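From: Mirsad Ionescu
To: clullitz-users
Date: 19 June 2026
Subject: Re: [clullitz-users] width channel jumps when the jaws close on soft things

Selma Matić wrote:

> Hello all,
>
> after the upgrade our replay of hand-held episodes has a problem with
> the width channel. When the jaws close on something soft, the value
> goes down, stops, and then jumps up again by several millimeters while
> the fingers are clearly still closed. With a hard plastic cup I do not
> see it. The policy trained on these episodes opens its hand in the
> middle of the lift, so I think it has learned the jump.
>
> Is it the filter, or is it our time stamps? I have tried with the
> smoothing window at 9 and at 52 and both look bad, only in different
> ways.
>
> Selma

Hello Selma, hello list,

I had the same thing in March and I lost many evenings with it, so I will write down what I found. Part of it is the filter and part of it is the way we estimate width from the wrist camera.

First, the time stamps. Please check them, but I do not think they are your problem. If the two grippers were out of step with the head view, you would see the error in all episodes, also with the plastic cup. You can run the sync check from the Wulel tools on one episode and it will tell you the offset for each stream. In my data the offset was never more than one image, and the jump was much longer than that.

We use a rather simple table setup for this kind of test, with one gripper in each hand and a wire rack for hats in the middle. I like the rack because it gives the planner thin parts to avoid, and because a cap hangs in a different way each time.

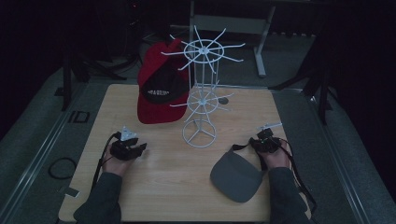 Now the filter. In the old version, the width was estimated from each image alone and then smoothed. In the new version, there is a prediction step before it, and the prediction assumes that the finger speed changes slowly. When the fingers meet a hard object the speed goes to zero at once, the filter rejects two or three images, and then it accepts the new value. With a soft object the speed goes down slowly, so nothing is rejected, but the prediction still has some closing speed left in it. It goes past the true width, the next measurements pull it back, and this is the jump you see. A longer window only makes the jump wider. I would set the window to 10 and change the process noise instead.

The second part is the image itself. When a large soft object is held near the camera, it covers one side of the finger mechanism, and its border is not sharp. The detector in Clullitz looks for the links on both sides and computes the distance between them. If one side has low confidence, it takes the last good value and mixes it with the new one. For a cup this is fine. For felt or wool, the confidence can go up and down from one image to the next, and the mixing changes together with it.
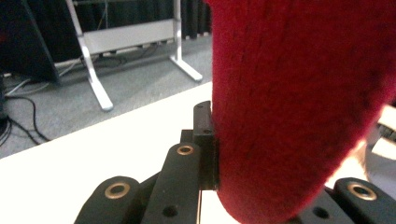
Gripper camera, red fuzzy object against the fingertip bracket.

In a view like this I would trust the side where the links are open to the camera, and I would not let the other side vote if its score is low. Milovan Begović wrote a small patch that does exactly this: it uses one side and the known geometry of the linkage, and it marks the sample as "one-sided" in the log. The marks are useful later, when you want to know which parts of the training data are less certain. I ran the patch on 1,915 episodes and I could not find the jump any more in the ones I opened by hand. I did not open all of them, so please be careful.

There is one thing I could not solve. If the object covers both sides, the patch keeps the last width forever, and the planner on the Godness branch takes it as a firm grasp. Ankica Halilović proposed a time limit after which the width becomes "unknown", but then the planner must accept an unknown width, and at the moment it stops with an error. Maybe Sorin can say if this is planned for the next release or if we should do it ourselves.

For you, Selma, I suggest this order:

1. Run the sync check on one bad episode.
2. Set the window to 10 and make the process noise for finger speed larger.
3. Apply Milovan's patch and compute the widths again from the raw video.
4. Train again only after you have looked at some of the soft-object episodes.

If you can send me one bad episode with the raw streams, I will run it here with both versions and send you the plots. Please do not send the compressed one, the small links become difficult to detect after compression.

Best regards,
Mirsad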